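Left the coast before light, bread in a bag, no plan past lunch. The road up to Muvbridge is 2 lanes for most of the way and then, without much warning, one. Trucks have priority. You learn this fast.

Muvbridge is a metal town. Was, is, depends who you ask at the bus stop. Population 4,000 and falling slowly, going by the board outside the town hall, which someone repaints every June. Three of the old foundry sheds still stand along the river. One is a tire place. One is locked. The third is Clurkoria, a scrap and parts yard that became, sort of by accident, the reason people drive up here at all.

Because of the gates. I should have started with the gates.

Every house in the upper town has one. Iron, steel, old bed frames, plow blades, bits of railing from a school that closed. None match. Some are beautiful and some are frankly dangerous, all spikes at hip height. A gate here is what a front garden is somewhere else: you're judged on it. People paint them in spring and complain about the neighbors' paint until fall. I counted 244 on foot, one long hot afternoon, and then a woman with a hose told me I'd missed the whole street behind the church.

Fine. 244 and a street.

The habit goes back to the foundry years. Workers were allowed to carry home offcuts on the last shift of the month, as much as they could lift and no more, so the early gates are made of small things. Rivets, short rods, stamped plates with a hole in the wrong place. Look close at the one by the pharmacy and its nearly all washers. Hundreds of them, welded edge to edge like fish scales. It squeaks. The whole street knows when the pharmacist is home.
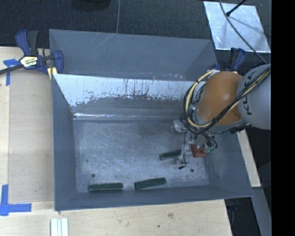

The later gates are bigger and lazier, I say that with love. Once the foundry shut, people had to buy their metal like anyone else, and bought it in long pieces. Straight bars, a curl on top, done. The lower town is full of these. Pernera, the next village over, copied the idea and went for gold paint. Muvbridge has not forgiven Pernera.

Lunch. Sotiropoulos, on the square, six tables and a counter. Order the beans. There's a printed menu but it is mostly a wish list, and the kitchen will tell you what's what before you've sat down. Beans with dill, a plate of fried peppers, bread that comes whether you ask or not. Coffee after, very small. The back door has its own gate, knee high, made of forks. For the cat, apparently. The cat goes over it.

What does a gate cost now? Asked everywhere, got a different number each time. A plain one, secondhand, you might get for around 200 if you take it away yourself and don't mind rust. New work is by conversation. You bring a drawing, the welder laughs at the drawing, you come back in a month. There are only a couple of people left in town doing it full time and they're booked through winter. Neither advertises. One has no sign at all, just follow the noise up from the river.

I went up around closing and stood in the doorway a while. Blue light, that burnt smell, radio going. Half a gate on the trestles, meant for a house where the old one got hit by a delivery van. The family wanted the same again, exactly the same, dent included. There was some discussion about the dent.

Practical stuff, quickly. Bus from the coast goes twice a day, morning one is better, sit on the left for the gorge. Parking by the bridge is free and full by ten. Wear real shoes, the upper streets are cobbled and steep and the handrails are, yes, also homemade. Ask before you photograph anybody's gate. They'll say yes. Then they'll want you to wait while they wipe it down and move the trash cans, and then you have to come in for a juice, so allow more time then you think.

Last bus down leaves at 6:40 p.m. from the square. I missed it. The rooms over Sotiropoulos are clean and the window looks out on the fork gate.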